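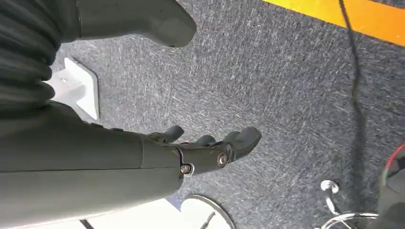

Diltow Anti-Fatigue Mat, large, charcoal
Rating: 2 out of 5

I stand at a bench most of the day, so I wanted to like this. I paid $90 for the large after reading the claims on the box, which promise "all-day relief" without saying whose day. Mine runs out after lunch.

For the first week it felt fine, springy even. By February the spot where I plant my left heel had a dent in it that no longer comes back overnight. The seller, Dellberg, told me the foam needs a "settling period." I asked how long that was and got a link to the same product page.

The edges are beveled, as advertised, and I haven't tripped. They do curl at one corner. I put a toolbox on it over a weekend and it curled again by Monday.

Cleaning: wipes down OK. Sawdust sticks in the texture and you need a stiff brush.

The smell took far longer to clear than the two days they mention. Keep it in the garage first if you can.

My old Warraich mat cost $33, is ugly, and has stayed flat for years. I've gone back to it. The Diltow is under the utility sink now, where it catches drips pretty well.

Would I buy it again? At $33, maybe. At $90, no.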